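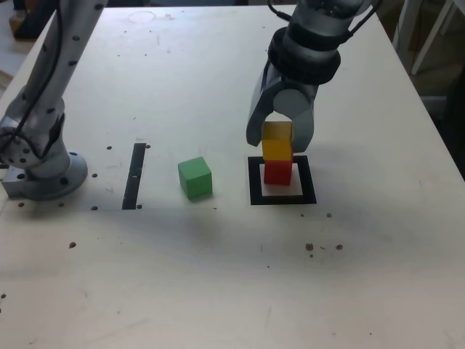 ## 3 木块、台面与叠放过程

### 3.1 木块

叠放所用的物件为边长相同的实心木质立方体，分红、黄、绿等颜色，由 Skollix 按同一批木料加工，表面着色后不再上蜡。选用立方体的原因在于其六个面在名义上等价，叠放时的稳定性只受接触面状态和两块之间水平偏移的影响，与朝向无关。实际加工出来的木块并不完全满足这一假设：端面（垂直于木纹的面）吸收染料较多，颜色偏深，触感也较弦切面粗糙。预备测试中，端面朝下的木块在轻推时滑动较晚，弦切面朝下的木块滑动较早，两者的差别大于颜色之间的差别。因此正式测试中统一规定端面朝向侧方，上、下接触面均为纵切面。

棱边的处理对结果的影响比预想的大。第一批木块的棱边未倒角，搬运后常有细小崩口，崩口处翘起的木纤维夹在两块之间，会使上层木块轻微倾斜。Eduardo Guerreiro 建议在着色之前用细砂纸沿棱边单向轻磨，之后各批均按此处理。磨过的棱边在强光下呈一条较亮的细线，对颜色的辨认没有妨碍，但以棱线为基准读取偏移量时需注意取线的外侧。

着色层的磨损以红色木块最为明显。红色木块在全部测试中多用作底层，底面与台面反复接触，角部先露出木色，随后向面内扩展。黄色木块多用作上层，磨损集中在被夹持的侧面。绿色木块在两块叠放的条件下不参与堆叠，只作为台面上的邻近物，磨损很轻。各色木块的角色没有轮换，这一点在 5.2 节讨论误差来源时还会涉及。

### 3.2 台面

台面为浅米色，表面分布有小圆孔。圆孔为原有的安装孔，未作填补。孔口边缘若有毛刺，会改变木块的着落状态，故在测试前用手指和直尺逐一检查，凡直尺在孔口处有可感的跳动者均予以修平。修平之后，跨孔放置与不跨孔放置的木块在静止状态下未见可分辨的高度差。

台面使用较久，带有擦痕和灰色污迹。擦痕多数很浅，指甲划过无明显阻滞，对木块的静置没有影响；污迹则需要区别对待。一类污迹用干布即可除去，另一类需用湿布，湿擦后台面的摩擦状态在一段时间内与周围不同。Venla Riihimäki 对两类区域分别作了推移测试，结果表明湿擦后须待台面充分干燥方可继续，否则底层木块的起滑位置会发生偏移。据此，每组测试之间只作干擦，湿擦留到当日全部测试结束之后进行。

木屑是另一个干扰因素。木块在台面上拖动后会留下褐色或同色的细小碎屑，单粒碎屑垫在底层木块之下时，目视几乎无法察觉，却足以使整个堆叠在受到轻微扰动时绕该点转动。碎屑以软毛刷清理，不使用吹气，以免将其吹入圆孔后又重新带出。清理范围限于放置区及其周边，台面其余部分的碎屑不予处理。

### 3.3 放置区

底层木块的目标位置由一个方形标记给出。标记外缘为黑色边框，内部为白色，粘贴于台面上。采用黑框白底，是为了使红、黄、绿三种木块与底色之间都有足够的反差；早期曾试用浅灰底，绿色木块背光一侧的下缘与灰底难以区分，遂弃用。

标记只规定底层木块应位于白色区域之内，不要求居中。图 3 所示的堆叠即属此类：红色木块落在方框内中部偏后的位置，前方留有一条白色空带，黄色木块在其上方与之对齐，绿色木块则留在方框左侧的台面上，略有转角。按本文的判定规则，这一底层位置为合格，不因偏后而扣分。Corey Ruawai 曾提出以底层木块中心到方框中心的距离作为附加指标，但该距离与上层木块的偏移量之间没有稳定的对应关系，最终只作记录，不计入结果。

标记边缘的翘起需要定期处理。粘贴后经多次擦拭，角部容易先行脱离台面，木块若压在翘角上，其底面与台面之间便会出现楔形间隙。每组测试开始前以拇指沿边框按压一周；按压后仍翘起的标记整张更换，不作局部补贴，因为补贴处会形成新的台阶。更换时以台面上相邻的圆孔为基准定位，新旧标记之间的位置偏差可控制在边框线宽之内。

### 3.4 叠放与判定

叠放按两步进行。第一步将红色木块置于方框内，待其静止；第二步将黄色木块移至红色木块上方，调整至四边大致平齐后下放并松开。松开时的状态对结果影响最大。若上层木块在松开前已与底层充分接触，松开后一般不再移动；若两者之间尚有间隙，上层木块会有一次短促的落下，落下后常带有小角度的转动。转动本身不判为失败，只要上层木块完全由底层木块支承且未触及台面即可。

判定分为三级。一级为堆叠稳定，且上层木块任一棱边相对底层对应棱边的偏移不超过棱边倒角的宽度；二级为堆叠稳定但偏移超过上述界限；三级为倒塌、滑落，或底层木块被推出白色区域。判定在松开之后、任何人接触台面之前完成，由两人独立给出，不一致时取较低的一级。Valbona Živković 与 Corey Ruawai 承担了大部分判定工作，两人的分歧几乎都出现在一级与二级的交界处，对三级的判定没有分歧。

绿色木块的位置在每次叠放前重新给定，置于方框左侧，朝向不作限制。设置这一邻近物，目的在于观察放置路径附近存在同尺寸物体时，底层木块的落点是否会偏向另一侧。绿色木块若在过程中被碰动，当次结果照常判定，另在备注中标明。

### 3.5 测试安排

测试设三种台面条件：擦净后的台面、留有碎屑的台面，以及更换标记后的台面，每种条件安排 100 次叠放，合计 300 次。其中 291 次得到有效判定；其余九次中，有六次因标记在过程中移位而作废，三次因木块崩角、接触面不再平整而作废。作废的叠放不予补做，各条件下的比例均以有效次数为分母。

同一对木块最多连续使用 7 次，之后以干布擦拭六面并检查棱边，再放回待用。检查以目视和手触结合进行：将两块的接触面相对贴合，沿对角方向轻按，若有可感的摆动，则该对木块退出使用。退出的木块单独存放，不与待用木块混置。Ekmont 提供的一批替换木块尺寸相符，但着色层较厚，表面更滑，与原有木块混用会引入额外差异，故仅用于操作练习。

环境方面，室内湿度未作主动控制，仅在每组开始与结束时读取。木块在测试前一日移入室内放置，使其含水状态与室内趋于一致。Rhys Cartwright 在测试前后分别测量了同一组木块的边长，横纹方向的变化略大于顺纹方向，但均小于量具的重复性误差，后文的分析未对此作修正。照明以顶部灯光为主，木块顶面较亮，侧面落在浅阴影中；判定偏移时以顶面棱线为准，侧面的明暗边界不作为依据。

各条件下三级判定的分布及其与棱边磨损程度的关系见第 4 节。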